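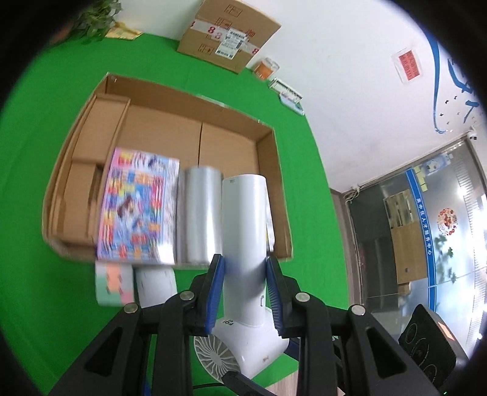
Reply 2:15 PM
Does the folded insert go in before the small items or after them? We've been putting it in last because there's no room to get a hand in otherwise, and it never stands straight. The sheet that came with the trays doesn't say.

Packing desk 2:31 PM
Before. Put it in while the tray is empty, flat against the left wall, fold facing down. If it goes in last it catches on whatever is next to it and leans, and then everything to the right of it leans too. I'm adding this to the notes on the ticket so the late shift has it.

Ticket 3765
Subject: Round items shifting in mixed household parcels
Location: Pledorside, packing table
Packaging: Taipe shallow tray with fold-in insert, inside Bisum outer carton
Status: Closed
Priority: Normal

Original report
Mixed parcels are arriving at the Ultham shop with the contents out of order. Flat things are fine. Anything round ends up on its side at one end of the tray. Film rolls and tape rolls are the worst, then bottles, then anything with a handle. The shop opened a batch of 33 and set aside the ones where something had moved far enough to mark the item next to it. The damage is mostly scuffed print on magazines and dented corners on product boxes. One handheld fan had a scratch across the grille.

The parcels are closed correctly and the tape is holding. The outer cartons look normal.

Log

9:05 AM
Checked the outer carton first. No crushing and no play between the tray and the carton walls. The movement is happening inside the tray.

9:20 AM
Packed a tray the way the current sheet says: magazine flat on the bottom, film roll lying on top of it, small items around the edges, insert last. Tipped the tray toward the short side and brought it back level. The film roll went straight to the end and took a tape roll with it. Same result on the second try.

9:40 AM
Same items, film roll standing on end next to the magazine. Better. It stays up on a level table but still tips when the tray is turned quickly. Standing works only if there is something firm on both sides.

10:10 AM
Moved the insert in first and pushed the tall items up to it. The insert measures 113 mm from the fold to the top edge, which is enough to support the film roll and most bottles. The fan is harder because the head is wider than the handle. Tried it three ways:

Head down, handle up: stable in the tray, but the handle stands above the wall and the carton won't close.
Lying flat, head toward the insert: closes, but the handle swings.
Lying flat, head away from the insert, handle tucked along the wall: closes and doesn't swing. Use this one.

Wrap the head in one layer of paper. Film on its own slides too easily against the cardboard.

10:45 AM
Shop asked if they should start refusing parcels. Told them no, carry on receiving and put the affected ones to one side.

11:20 AM
Started on the larger carton, the one that gets used when a boxed product and a tall container go out together. Turned it on its side to load it from the front, flaps open. Loading this way is slower, but the items can be set upright against the inner panel and you can see what is touching what.

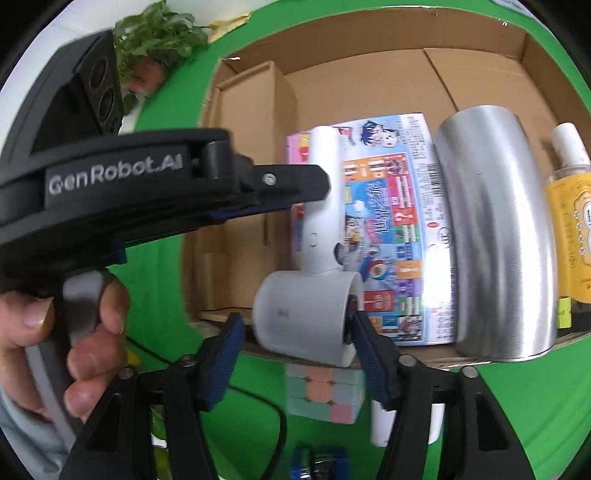
Attachment: lint roller, with a product box and a metal cylinder in the open carton behind.

11:50 AM
Lint rollers need a separate note. There are two problems with them. The head is a cylinder set crosswise to the handle, so it won't lie flat against anything. Also, if the cover is loose or missing the adhesive picks up fibers from the cardboard, and the customer gets a roller that looks used. Pack with the cover on. If there's no cover, wrap the head in film, two turns, and fold the end of the film under so it can be pulled off easily.

Put the roller in after the boxed product, with the handle along the back panel. Don't rest the head on printed card. One of the returned product boxes had a strip of the print lifted and I think that's how it happened, although I can't prove it from the box.

12:30 PM
Bottles. Cap up, always, and never next to the open side. Check the cap by hand. A folded piece of scrap card between a bottle and a metal container stops them knocking. I'd been using film for this and it does nothing.

1:10 PM
Repeated the tip test with everything packed the new way. Small tray: no movement. Large carton: the bottle shifted a little and stayed upright. Added more scrap card and tested again, no movement.

1:40 PM
Posted the new order for the small tray:

Insert, left wall, fold down
Magazine or anything flat
Film roll standing, against the insert if there's room
Fan or other handled item along the wall
Tape rolls last, flat side down

Tape rolls on their flat side, please. Standing them on the rim is what started half of this.

2:15 PM
Question received about the insert, answered at the top.

3:05 PM
Another question, whether the small jars can go inside the tape rolls to save space. They fit, but the jar lid sits higher than the roll and takes the weight of whatever is on top. Leave them out and give them a corner.

4:20 PM
The old packing sheet has been taken down from the end of the table. There is still a copy inside the cupboard door and it has the wrong order on it. Please use the new one.

Update from the Ultham shop
First parcels packed to the new order have been opened. Nothing out of place in the small trays. One large carton had a bottle leaning on a box, no mark on either. The scrap card in that one had been put under the bottle instead of beside it.

Packing desk
Noted. Changed the wording on the sheet from "with card" to "card standing between the two items." Closing. If it comes back, reopen this ticket and say which size of carton it was.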